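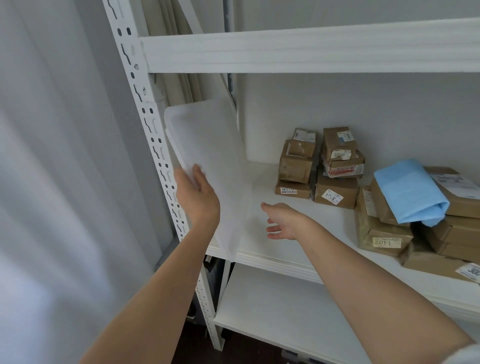 About the Fendance Supporters Association

The Fendance Supporters Association is the recognized fan organization of the Fendance football club. It brings together supporters who live in the club's home city and those who follow the team from far away. The Association was formed by 58 season ticket holders and now has 3269 registered members.

Our purpose is to represent supporters in their dealings with the club, to arrange travel to away games, and to help members and their families during serious illness. 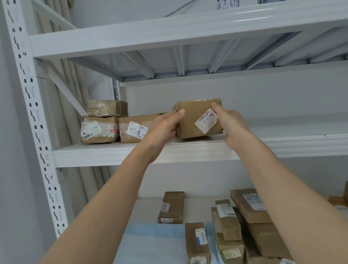
Assistance is provided through the Fleury Fund, which is paid for by membership dues and an annual charity game held each November at Pirnidgate Field. A household may receive up to 700 dollars in a season toward travel to medical appointments, lodging near a hospital, or lost wages. Applications are read in confidence, and the names of recipients are not published.

The Association also keeps a reserved section at home games for members who are recovering from surgery or who need a seat close to an exit. Tickets in this section are offered at the regular member price - a companion seat is included.

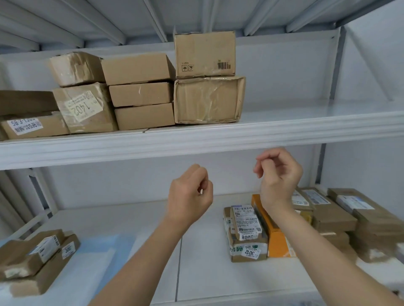
Grurnetell chapter: We are four hours from the stadium, and most of our members see two games a year at best. The travel program is what made us a chapter, and the Fund is why many of us renew.

Membership is open to all supporters aged 16 and over. Chapters may be formed wherever ten or more members live within reasonable distance of one another. Requests should be sent in writing to the membership office.

Page last reviewed August 23, 2026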